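The Shrub Is Back, and It Brought Vinegar

Order a drink at the long zinc bar in Skiltley on a warm evening and there's a fair chance it will come with vinegar in it. On purpose! The shrub, a sharp, fruity syrup that colonial households made to get berries through the winter, has crept back onto menus, and this year it feels like it's everywhere I go.

The recipe could hardly be simpler. Fruit, sugar, vinegar, time. You pour a little of the result over ice, top it with soda, and you've got something tart and grown-up that works just as well with a splash of gin as without one.

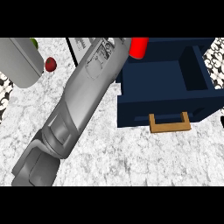 What won me over was a peach and black pepper version from Korlow, a small maker that started out selling 130 bottles a month at a farmers market. By January it was filling 600, and the peach sold out twice. It smells like a pie cooling and then bites you right at the back of the jaw — I mean that as the highest praise. The raspberry is sweeter and probably the one to start with if you're nervous.

Angelovski, the deli over in Fedulham, goes its own way and uses cider vinegar from a single orchard. Its rhubarb shrub is cloudy, pale pink and so sour on its own that I coughed. With soda and a strip of orange peel it was the best thing I drank all spring, and I went back the next day for two more bottles.
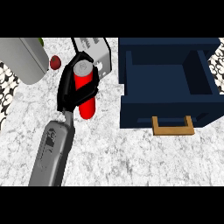
Part of the fun is how well these drinks sit next to food. Beer fills you up and cola flattens everything, but a shrub cuts straight through fried chicken or a plate of ribs and leaves you wanting another bite. Try the cherry with anything smoky.

Making your own takes a weekend, most of it waiting. Stir 500 grams of chopped strawberries with the same weight of sugar, cover the bowl and leave it in the fridge for two days. Strain it, stir in a cup and a half of red wine vinegar, and bottle it. The first taste may be harsh. Give it another week (I never manage the full week) and it rounds out beautifully.

Korlow's plum comes out in the fall, and I've already asked them to hold me a bottle.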